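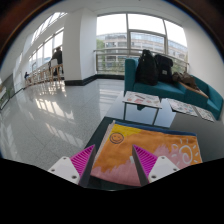

Magenta finger pads either side of the smiley cloth, by the big windows.

I have now lived with the Sarnitz hand-held gripper for long enough to have opinions, and several of you have written asking for them, so put the kettle on because this is going to be one of my longer ones.

For anyone new to the blog, I've spent most of the year trying out tools for recording household jobs by hand, so that a robot arm can be taught from the recordings later on. Folding is my particular hobby horse. I started with a Comel kit, which I wrote up at length (perhaps too much length), and when that began to annoy me I ordered the Sarnitz from Nodus, who sell it as a bundle with the camera mount, a spare set of pads and a year of their upload service. I paid for it myself. It came to 494 euros with postage, and yes, I did wince.

Let me begin with the pads, as they're what everybody asks about. They are bright magenta, they have fine diagonal ridges on the inner face, and they taper to a point. My first thought was that the colour was a bit much. After a few weeks I'm very fond of it, mainly because when I'm going through recordings late in the evening with tired eyes I can always find the fingertips straight away, even against a busy print like the orange cloth with the smiley face and the white spiral sun. On the Comel the fingers were black, and on a dark table I spent half my life squinting.

The ridges do their job nicely on cotton. I can pinch a single layer at a corner, lift it and lay it over without dragging the layer underneath along for the ride, which was always my trouble before. On slippery fabrics it is less happy. I tried a lining material that my friend Ulla Kettunen gave me from her sewing box and dropped it so often that I gave up and made a sandwich. Ulla thinks a softer pad would cure it, and she may well be right, but Nodus only sell the one kind at the moment.

Then there's the trigger. It has a lovely light pull, and you can close the fingers very slowly, but the return spring is stiffer than I'd like and my hand gets tired after 40 minutes or so of steady folding. I've learnt to stop before it aches. If you have small hands, do try to hold one before you buy!

The wide lens was the part I had doubts about. It takes in a huge amount, and I wondered whether all that room would be a nuisance when the only thing I care about is a bit of cloth on a table. You get the ceiling bending over the top, the sofa, the bags, people sitting along the window counter, the lot. Having worked through a good pile of recordings I've come round to it. The software uses the surroundings to work out where the gripper has moved to, and a room with plenty in it tracks far better than my plain white spare bedroom ever did. Glossy tables are a mixed blessing. They look splendid and they throw the daylight straight back up at you, and I do get more tracking warnings on a bright morning than on a dull one.

Now, the upload service. I have sent in 2,956 clips so far and 315 of them were turned down by the automatic check, most of them for moving too quickly, which is entirely my fault as I'm an impatient folder. The page that tells you why a clip was refused is clear enough once you've found it, but it's hidden under Account, of all places. I wrote to support about this and had a very kind reply from a man called Vilho Leinonen, who said it was being moved in November. He also sent me a setting for slowing down the warning beep, so I can now hear the radio while I work. Full marks to Vilho.

A few small grumbles while I'm here. The printed guide is in tiny type and assumes you already know how to do the first calibration. The carry pouch is too short for the handle. And the screws on the white finger bases want checking every week or so, as mine had worked a little loose by the second Sunday and the left finger had begun to wobble.

Would I buy it again? Yes, I think I would, if you mostly work with cloth and paper and you don't mind a stiff spring. If you want to pick up jars and bottles I'd hang on, as I've hardly tried it on anything heavy and wouldn't like to send you wrong. The Sasaki version is meant to have a wider opening and I've put my name down to borrow one, so I'll fold the same orange cloth with that and let you know how I get on. Do leave a comment if you've already got yours, especially if you've found a decent case for it.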